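Why Do Strawberries Wear Their Seeds on the Outside?
By Macarena Pastor

Cut open an apple and the seeds are tucked away in the middle. Cut open an orange and, if it has any seeds, they are hiding between the juicy parts. But a strawberry has its little specks all over its skin, right where everyone can see them! 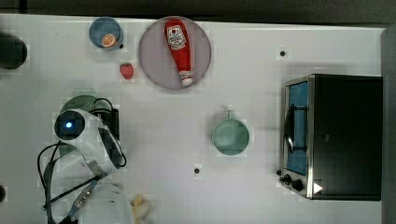 Those specks have a secret

Each tiny speck on a real strawberry is a whole fruit of its own, with one even tinier seed inside it. Scientists call it an achene (say it like this: uh-KEEN). A big strawberry can carry 200 of them or more, and I once spent a whole rainy afternoon picking them off with tweezers, so please believe me when I say they hold on tight.

So what is the red part?

The red, sweet part that we love to eat is the bottom of the flower, the bit that used to hold the petals up. After a bee visits and the petals drop, it starts to swell — a little more each day — until it is soft and red and smells wonderful.

Why go to all that trouble?

A plant can't walk, poor thing, so it needs help moving its seeds to new places. Birds and mice spot the bright red color and gobble up the berry, seeds and all. Later the seeds come out in their droppings, sometimes a long way from where they started (yes, it's a bit yucky, but it works very well).

Strawberry plants have another trick too. They send out long, thin stems called runners, which creep over the ground and put down roots. My neighbor Purificación Vallejo started with 2 plants in her garden in Zovstead, and by the next summer she had 20!

Try it yourself

Ask a grown-up for a strawberry and a magnifying glass. Look closely at one speck and see if you can find a tiny hair growing from it. That hair is left over from the flower.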